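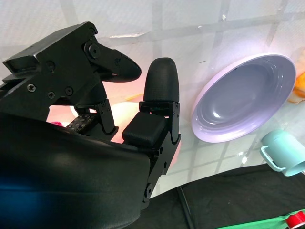

A lavender bowl and a mint-green mug on a white tabletop.

Kitchenware swap moves to Prisham

15 Jul 2022

The summer kitchenware swap has a new home. After three years in the side hall at Jellov, we are moving to the ground floor at Prisham, where there is more room for tables and a door wide enough for carts.

The rules stay the same. Bring clean mugs, bowls, plates, pans and utensils in working order. Chipped dishes and knives can't be accepted, and neither can anything with a frayed cord. Drop-off opens at 9 a.m. and the swap runs from 11 until 3. You don't have to bring something to take something.

Last year 3,892 items came through the door and a little over 3,000 found new kitchens. Most of the leftovers were glass jars and single saucers, so please go easy on those. Baking pans went first — muffin tins especially — and we could have used many more.

Iraklis Ververidis is running the sorting tables again and needs help with the early shift. Leave your name at the front desk at Iketti or reply to this newsletter. Parking is behind the building, entrance on the north side.

A second swap is planned for December, with holiday dishes and cookie cutters.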